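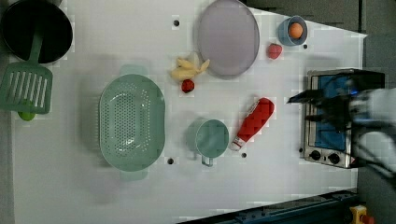

Fig. 1. Play kitchen pieces on the white tabletop, with the small toaster oven at the right.

Search this guide Search Clear

Reading time: 16 min

Section 4. Setting out the table

This section is for the person who prepares the play kitchen table before the session. It was written by Duangjai Pongsiri and checked by Tassanee Duangkaew. Please read it to the end one time before you begin, because some pieces must go down before others.

The set is a mixed one. Some pieces came with the Wokow kitchen box and others were added later from the Fino food box, so the colours do not always match. It is no problem. Put the pieces by their use and not by their colour.

4.1 Before you start

1. Wipe the tabletop with a damp cloth and let it dry for 30 minutes. Do not use spray cleaner on the day of the session.

2. Look at the small holes in the tabletop. They should be clear of crumbs and dust. If something is stuck inside, take it out with a wooden toothpick.

3. Bring the two boxes to the table, but do not put them on it. A chair beside the table is a good place for them.

Note: The holes are part of the table. Please do not cover them with tape or fill them. Pieces can stand near a hole, but a small fruit should not sit right on top of one.

4.2 The large pieces

4. Put the toaster oven down first. It is the heaviest piece, and it is not nice to move it when everything else is already in place. The front with the two black knobs must stay free, so that a hand can reach them.

5. Put the black frying pan in the corner which is far from the oven. The pan is dark and wide and it hides small things easily, so look under and behind it when you pack up.

6. Lay the green slotted spatula near the pan.

7. Put the large oval colander on the same side as the pan. Lay it with its basin open to the top. If you find old play dough in the perforations, wash it in warm water and dry it with a towel.

8. Lay the lavender oval plate near the upper middle of the table. The plate is the centre of most games, and the children or visitors will bring food to it from all sides. Leave free space the width of your hand at its lower edge.

CAUTION: The toaster oven is for play with toy food only. Do not put real bread, paper or cloth inside it. Do not let a child carry it alone.

4.3 The small pieces

9. Put the bowl at the other side of the plate from the bananas. One fruit goes in the bowl at the start. The others stay on the table, so there is something to collect.

10. Spread the remaining fruit around the plate and the bowl. Do not make a pile. Round pieces roll away when they touch each other, and the small red ones are hard to find on the floor.

11. Stand or lay the mug near the front. Its handle should point to the person who plays.

12. Add the ketchup bottle last. Check that the cap is closed tight. The bottle should be empty and clean inside – also when it looks clean from outside, open it once and smell it.

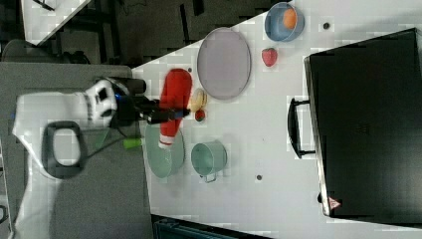 The bottle is the piece that travels the most during a game, and for this reason it is also the piece that wears first. Squeeze it gently in the middle when you check it. If the sides do not come back to their round form, take a new one from the spare bag and write it in the notebook.

Note: Pieces may change their place many times in one session. You do not need to put them back each time. Go back to step 4 only when the table has become too full to play, or when a new group begins.

4.4 Two simple games to begin

Game A – Lunch for one. Ask the player to bring one fruit and the bottle to the oval plate. When the plate is ready, all goes back to the table and the next player starts.

Game B – Fill the bowl. Ask the player to put all the fruit in the light blue bowl, one piece at a time. The fruit which does not fit may go to the colander. A slow player needs a quiet table, so please do not hurry anybody.

Both games can be finished inside 30 minutes. For a long session of 60 minutes, make a pause between them and wipe the handles.

4.5 Packing up

13. Collect the fruit first, then the bottle and the mug.

14. Put the plate and the colander flat on the bottom of the Wokow box. The bowl goes inside the colander.

15. Lay the pan and the spatula along the side of the box. Do not press the lid down with force. If it does not close, the pan is lying the wrong way.

16. Carry the oven with both hands to its own shelf.

Missing or broken pieces: write the name and the colour of the piece on the list in room 402. Do not repair cracked pieces with glue.

Section last changed 2/26/23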